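How Does a Town Pick Who Gets to Do a Job?

Imagine your class is having a party, and somebody has to bring the cupcakes. Your teacher could just point at one kid and say, "You do it, and here is the money." That would be quick! But what if another kid's uncle runs a bakery and could make better cupcakes for half the price? The teacher would never find out, because she never asked.

Towns, cities and states have the very same problem, only with much bigger cupcakes. They need roads fixed, school lunches cooked, computers set up and swimming pools repaired. Most of the time the people who work for the government don't do all of those jobs themselves. They pay a company to do them, and the promise they both sign is called a contract.

The money in that contract is public money. It comes from taxes, so it belongs a little bit to your parents, your neighbors, the lady at the shoe store and everyone else in town (even you, if you have ever paid sales tax on a toy).

What is a bid?

Let's pretend that a town called Moltside wants to fix up its old swimming pool. The town writes down exactly what it needs and puts the list where anybody can read it. Then companies that want the job send in a letter saying, "We can do it, and it will cost this much." That letter is called a bid.

The bids usually stay sealed until a certain day, like birthday presents. Then they are all opened together, so no company can peek at another company's price and sneak in just below it.

Say three companies write to Moltside. Notine asks for $1,494 to retile one wall. Nudico asks for $800. Sithole asks for only $285, which sounds wonderful until you read the letter and find that it leaves out the glue! So the town can't just grab the smallest number. It has to check that each company really can do the whole job, and do it well.

What if there is no time?

Sometimes there is an emergency. A storm knocks down a bridge, or lots of people get sick at once, and waiting 8 weeks for letters would be a terrible idea. Then the rules often let a government choose a company right away. People call this a no-bid contract. It can be the right thing to do, but grown-ups argue about it a lot, and they like to ask plenty of questions afterward. Was it truly an emergency? Was the price fair? Was the company a friend of the person choosing?

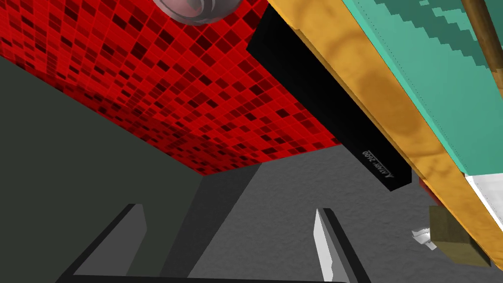

Small square tiles in different shades of red.

That last question matters very much. Companies, or the people who own them, are sometimes allowed to give money to help a politician win an election. This is called a donation, and there are rules about how big it can be and who has to be told. A donation doesn't prove that anybody cheated. Still, if a company gives a mayor money in February and gets a big contract soon after, people will want to know more, and it is perfectly fair of them to ask.

How can anyone check?

In many places, contracts and donations are written down in public records. Reporters read them, and so can you, with a grown-up to help with the long words. Try looking on your own town's website for a page called "bids" or "purchasing." You might find out who mows the grass in your favorite park, and how much they are paid to do it.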